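Judholm 短租公寓 布草间及洗衣区安全检查表(附检查意见)

检查日期:2023年6月24日
检查人:Bram Coppens
陪同:Manikandan Rodrigues(布草间)
范围:一层洗衣区、布草间、走廊临时堆放点
结果标记:合格 / 需整改 / 不适用

一、通道与地面

1. 洗衣区至后门通道畅通
结果:需整改
意见:两只空的布草袋放在门后,门只能开到一半。已当场挪走。袋子以后统一挂在墙钩上,不落地。

2. 地面无积水,地漏盖板完整
结果:合格
意见:靠墙的地漏有少量棉絮,周五那次清理写在旧表上,格式不对,下次用新表登记。

3. 防滑垫平整,无卷边
结果:合格

4. 走廊临时堆放点不超过黄线
结果:合格
意见:黄线一端磨损,看得清,暂不重画。

二、电气与设备

5. 烘干机滤网每班清理并签字
结果:需整改
意见:滤网本身干净,但签字表缺了早班的一栏。问过早班,说是清了没签。没有签字按未清理处理,请补做一次并登记。

6. 烘干机排风管无压扁、无脱落
结果:合格
意见:接口处的卡箍重新拧紧过。机器背后与墙的距离不要再缩小,上回为了放推车往里推了一点,现已复位。

7. 插座、电源线无破损,无拖线板串接
结果:需整改
意见:折叠台下面有一块拖线板接在另一块上,给挂烫机供电。已拔除。挂烫机改用墙上插座,线不够长就把机器挪过去。

8. 急停按钮标识清楚,周围无遮挡
结果:合格

三、布草折叠与存放

9. 折叠台台面清洁,无尖锐物
结果:合格
意见:台角的包边条有一处翘起,容易勾住绒面,已用胶固定,下次复查时看是否牢靠。

10. 浅色绒面织物单独折叠,折前检查表面
结果:需整改
意见:浅色绒面上的线头和小黑点很显眼,折进里层以后就不容易发现了。要求展开看一遍正反面再对折,折边尽量拉直,下层不要鼓出来。发现黑点先用粘毛滚筒处理,粘不掉的按污渍登记,放入返洗筐,不要用指甲抠,绒毛会起球。

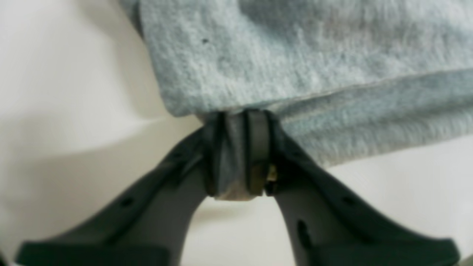 登记时写清楚位置,例如“左上”或“靠近折边”,洗衣那边好找。只写“有脏”的单子会退回来重填。深色和浅色不要共用一个滚筒,Manikandan 说他们原来有两个,现在只找到一个,需要补。

11. 货架固定牢靠,重物放下层
结果:合格
意见:Fimitz 货架的墙面固定件逐个试过,没有松动。厚毯子仍有几条放在顶层,搬到下层后记为合格。

12. 堆叠高度不超过标线
结果:合格
意见:共6层,顶层与喷淋头之间留有空隙。顶层今后只放枕套一类轻的东西。

13. 布草远离热源
结果:合格
意见:刚出烘干机的织物要摊开放凉再叠,不要成堆塞进柜子。这条大家都知道,忙的时候还是会省掉,请领班盯一下。

四、清洁剂与个人防护

14. 清洁剂原瓶存放,标签清晰
结果:需整改
意见:Hetico 去渍液有一瓶分装到喷壶里,壶上没有标签。已倒空处理。分装必须写品名、稀释比例和日期。

15. 大桶清洁剂下方有防漏托盘
结果:合格

16. 手套、护目镜在位
结果:合格
意见:手套只剩大号,中号已申请,供货还是找 Carbone。

17. 洗眼瓶在有效期内
结果:合格
意见:9月到期,到期前更换,不要等下次检查。

五、消防

18. 灭火器压力正常,取用无遮挡
结果:合格
意见:取用位置前面的地面标识还在,推车不要停在上面。

19. 应急灯测试
结果:合格
意见:布草间那盏按下测试键后过一会儿才亮,先记着,再慢就换电池。

整改汇总

需整改共5项:第1、5、7、10、14项。其中第1、7、14项已当场处理,复查时只看有没有反复。第5项由早班补签并补做清理。第10项由 Manikandan Rodrigues 负责,补一个粘毛滚筒,把折叠前检查的要求贴在折叠台旁边的墙上,字写大一点。

复查时带上本表和返洗登记本。

检查人签字:Bram Coppens
布草间签字:Manikandan Rodrigues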